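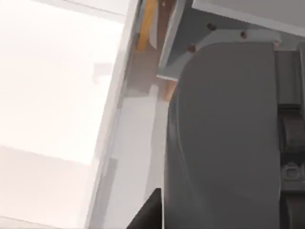 Prernell is a package of simulated kitchens and a training method for wrist-camera policies, sold by Haslinger to labs that work on reaching and placing around furniture. It came out of a research project by Nuwan Jayasinghe and Nam-gil Bae, who wanted to know how much a policy can learn when the arm's own hardware takes up a good part of what the camera sees. At some wrist angles the gripper finger and the bracket with its three dark screws fill most of the right half of the view, and the wood and wall surfaces behind them are left with what remains. Prernell keeps those views in the training set. Earlier versions of the pipeline filtered them out.

The method

Each rendered view is paired with the arm pose and a mask of the gripper parts. During training the policy gets the full image, and a second head has to predict the mask. Mask loss is weighted low at the start and raised after the first 700 episodes. The mask head is dropped at run time, so inference cost is unchanged.

Results

The test task is moving the fingertip to a requested shelf level without touching the boards. Policies trained with the mask head missed the requested level in 6 percent of trials. Policies trained on filtered views missed it in 15 percent. Both used the same network and the same number of episodes. Most of the remaining misses come from views with few features to hold on to, where large smooth panels sit next to each other and differ only in brightness.

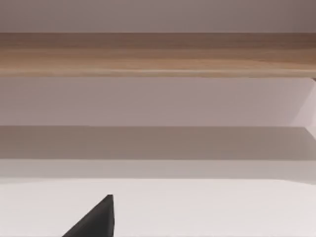 Wrist view with one finger in sight at the bottom. The wood grain on the shelf board is the strongest texture available to the policy.

Sushil Chauhan repeated the test with the wood texture replaced by flat gray. Misses went up for both groups, and the gap between them narrowed. We have not tested glossy surfaces or glass doors.

What is included

Kitchen scenes with editable materials and lighting
Gripper and bracket models for the Komska arm
Mask renderer and training scripts
Trained weights for the shelf task
Evaluation script with the collision check used above

Requirements

Linux workstation with 2 GPUs for training, one for evaluation. The Sovthorpe simulator is licensed separately. Other arms can be used if you supply your own meshes and camera mount position.

Current release: 8/8/22. A drawer task is planned for September. Questions about the training scripts go to Gaurav Negi, licensing to Mohit Joshi.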